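Leave the Scratches Alone
Delia Lazăr
9 July 2018

My neighbour Jozef Hendriks sold his ute last summer and spent a good part of the asking price getting it ready. A panel shop in Pletville charged him $900 to respray the tray and one door. The buyer was a fencing contractor who loaded it with star pickets the next morning.

I have been thinking about that $900. We have become strangely nervous about wear. A kitchen bench with knife marks is something to apologise for when visitors come. A school desk with a worn edge goes in the skip. The council replaced four park benches at Zuvside in January, all of them sound, and the reason given at the meeting was that they looked tired.

Looking tired is a poor reason to throw out a thing that works. Paint goes first in the places that get used, and a bare patch tells you where the hands and the loads go. Anyone buying second-hand gear learns to read this. A shovel with a polished handle and a sound blade has years left in it.

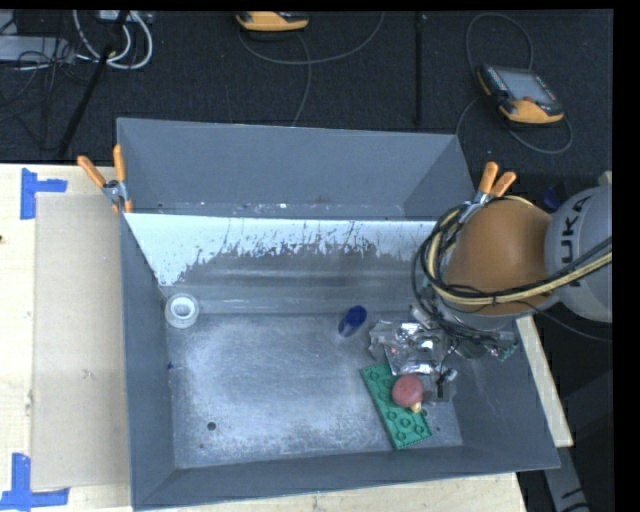 There is a difference between wear and damage, and I don't want to blur it. Rust that is eating through a seam needs attention. So does a cracked weld or a frayed cord. My complaint is with money spent on the colour of things while the seam is left to go.

Mirjam Verstraete, who ran the tool library with me for 10 years, disagrees. She says people look after what looks cared for, and that a shabby mower comes back shabbier. She has a point. We painted the hand tools one winter and fewer went missing. But I put that down to the colour, a loud orange that was easy to spot in a shed.

The library now has 165 items on its shelves and most are marked in some way. They go out and they come back. If the council has paint money to spare, I would put it toward grease, bolts and sharpening -- dull work that doesn't photograph well -- and leave the benches as they are until somebody can't sit on them.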